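Robots on the Packing Line at Ikwood: What Changed for the Staff

Student project report, Work and Technology module
Submitted 10/02/2024

Why we picked this site

Our group wanted a workplace where automation had already arrived, so that we could ask people about it in the past tense. Most of what we read beforehand was written in the future tense, usually by somebody selling something. Ikwood is a small firm in Minstead that packs parts for flat-pack shelving. It put in a two-arm handling cell last year, supplied by Ruvolgate, and it let us visit on two days in September.

We spoke to 10 of the people who work there. We also got to read the proposal that went to management before the purchase, which is where our doubts began.

What was promised

The proposal says the cell would "free staff for higher-value work." It does not say what that work is. We asked at three levels of the company and got three answers: quality checks, training, and "being flexible." Two people on the line told us they now do the same packing as before, plus watching the cell.

The proposal also gives a target of 51 long parts an hour. The shift sheets we were shown had an average of 44. A supervisor told us the target was never meant for normal running, but nothing in the proposal says so. We were not given any figures from before the cell was put in, so we can't say if 44 is better or worse than people working by hand. Neither, as far as we could tell, can Ikwood.

The work itself

Long parts are awkward for one person and dull for two. Under the old method, one worker held each end. Now the arms are meant to do the holding, and a worker sets up the table and steps in when a part is not where it should be. Bars are the usual job. They have to be lined up well enough for a gripper to get at the end, and several workers said this is the step they keep an eye on.

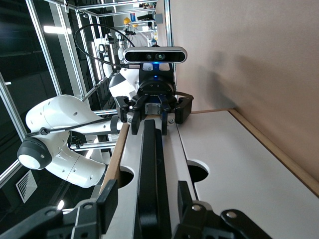
Findings: The Table

A black bar with a thin blue stripe lies along the narrow strip between two round cutouts in the white tabletop, with a gripper at its far end. A person would grab a bar like that without thinking. For the cell, its position on the strip matters a lot, and setting it up falls to the staff. That setup time is not on the shift sheets.

Findings: Skill and Pay

The company calls the new role "cell operator." The pay grade is the same as for packer. Staff learned to clear a stop and restart from a half-day session using the Sayegh training binder, then mostly from each other. One woman said she liked the job more because her shoulders hurt less, and we take that seriously — it was the clearest benefit anyone named. Another said the day feels longer now that there is nobody across the table to talk to.

No one was laid off. Two people left and were not replaced, and management and staff describe that very differently.

Limits

Ten interviews is a small number, and a manager was in the room for some of them. We saw the cell running on day shift only. We asked for the maintenance records and did not get them.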